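Tema 4. Anatomía de la madera y comportamiento de la superficie

Asignatura: Materiales para mobiliario
Apuntes revisados por Archana Katiyar

4.1 Planos de corte

La madera es un material anisótropo. Sus propiedades se definen respecto a tres direcciones: longitudinal (paralela al eje del tronco), radial (de la médula a la corteza) y tangencial (tangente a los anillos de crecimiento). De ellas se derivan tres secciones: transversal, radial y tangencial. En la sección radial los anillos aparecen como líneas casi paralelas. En la tangencial forman arcos y puntas, el dibujo que en taller se llama «catedral».

Una misma tabla puede mostrar las dos figuras si procede de un corte cercano al centro, con la zona tangencial en medio y la radial en los bordes.

4.2 Veta, fibra y textura

Los tres términos se confunden con frecuencia, también en catálogos comerciales.

Fibra: orientación de los elementos celulares respecto al eje de la pieza. Puede ser recta, ondulada, entrelazada o en espiral.
Veta: dibujo visible en la cara, resultado de los anillos, los radios, las variaciones de color y el plano de corte.
Textura: tamaño relativo de los elementos anatómicos. Se habla de textura fina, media o gruesa.

Para el examen se exige distinguirlos. «Veta gruesa» no se admite como respuesta.

4.3 Contenido de humedad

Se calcula como

H (%) = (Mh − Mo) / Mo × 100

donde Mh es la masa húmeda y Mo la masa anhidra, obtenida por secado en estufa hasta masa constante. Ejercicio resuelto: una probeta de Mh = 96 g y Mo = 75 g tiene H = 28 %, valor próximo al punto de saturación de las fibras en muchas especies. Por encima de ese punto el agua libre ocupa las cavidades celulares y su pérdida apenas modifica las dimensiones. Por debajo se extrae agua de las paredes y la pieza merma.

La contracción tangencial suele ser cercana al doble de la radial. La longitudinal se desprecia en el cálculo ordinario. De esa diferencia proceden el abarquillado de las tablas tangenciales y buena parte de las fendas de secado.

4.4 Tableros macizos encolados

El ancho útil se obtiene uniendo listones por el canto. Criterios de montaje:

- Alternar la orientación de los anillos cuando se busca planitud general. El resultado es una ondulación leve en lugar de una curvatura única.
- Mantener la misma orientación cuando el tablero va fijado a un bastidor y prima la continuidad del dibujo.
- Igualar la humedad de los listones antes de encolar.
- Permitir el movimiento transversal en las fijaciones: taladros rasgados, pletinas en Z o botones de madera.

Kushwaha (apuntes del curso anterior, serie Prustau) añade un quinto criterio, el emparejado por color. Es estético y no afecta a la estabilidad.

4.5 Color y acabado

Las bandas claras y oscuras de una cara pueden deberse a la transición entre madera temprana y tardía, al límite entre albura y duramen, a depósitos de extractivos o a un tinte aplicado. La inspección visual a distancia no permite separar estas causas. Se recomienda lijar una zona oculta y observarla con lupa de 10 aumentos.

Los aceites saturan el color y acentúan el contraste. Los barnices al agua lo alteran menos. La radiación ultravioleta degrada la lignina, con amarilleo u oscurecimiento según la especie.

Entrega de la práctica 4: octubre, en el aula taller. Cada grupo presentará la ficha de una superficie horizontal de madera, con la dirección de la veta, el tono dominante y la distribución de las bandas.

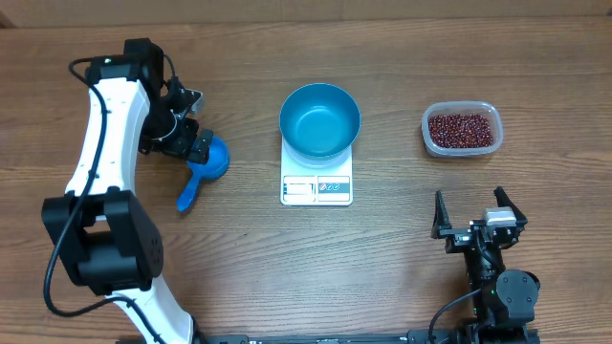 La ficha no incluirá la especie salvo que se haya identificado sobre sección transversal. Las identificaciones basadas solo en el color se calificarán como no justificadas.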